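The Translator Who Keeps the Mistakes

The novelist wrote in the evenings and sold train tickets by day, in the river town of Lokgate. For 30 years nobody outside the region read her. Now her last book, Rasia, is coming in English, and its translator has agreed to speak with me about it.

We met at three in the afternoon in the office of Briron, the small press that will publish the book in December. She drank tea and kept the manuscript on her knees during the whole conversation.

"I first read her as a student," she told me. "I found her cold. I came back to her when I was 38, and I was ashamed of my first opinion." 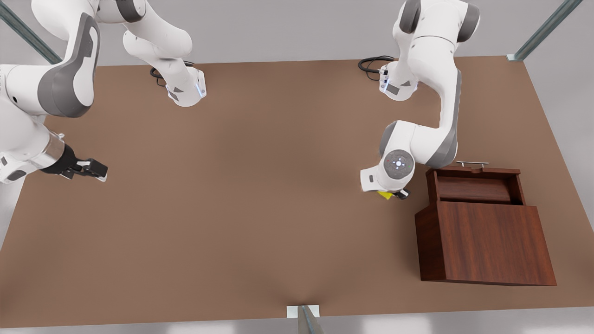 Image credit: Briron Press

Rasia is the story of a widow who writes letters to the post office of a village that was flooded. The sentences are short, and the grammar sometimes breaks. Earlier editors corrected it. The translator went back to the typescript and decided to leave the breaks where the author had put them.

"When the widow is tired, her verbs are in the wrong tense," she said. "An editor saw an error. I think it is the most exact thing in the book — grief does not know what year it is."

I asked if readers will blame her for these sentences. She laughed. "Of course. I have already received one such letter, about the chapter in the magazine."
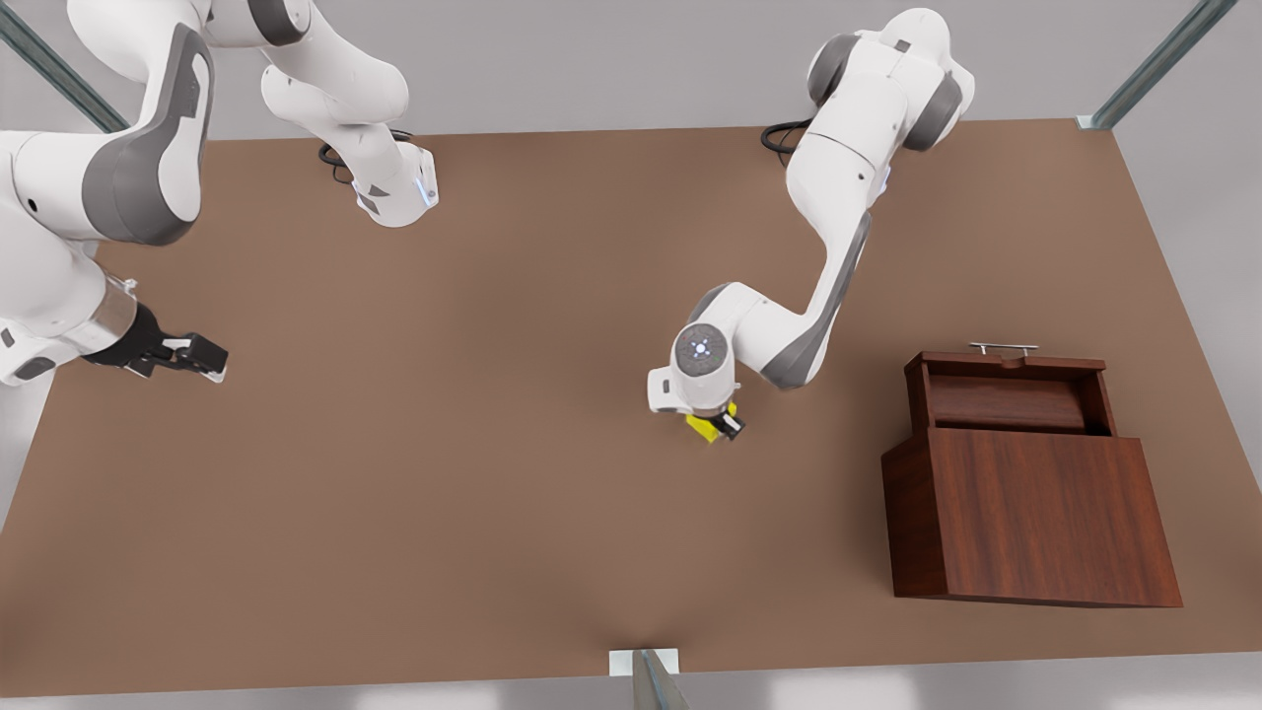 By the Books Desk of Liao Review

The typescript has 1507 pages in all, with the drafts, and she read every one. Three versions of the ending exist. In the first the widow receives an answer, in the second she stops writing, and in the third the letter simply continues to the bottom of the page. Briron will print the third.

"I wanted the second for a long time," she said. "It is more elegant. But in the margin of the third she wrote one word, 'yes,' and I could not argue with this."

She is now working on the early stories, which are funnier and, in her opinion, more difficult. The jokes depend on the names of railway stations, and she has not yet found a way to bring them into English.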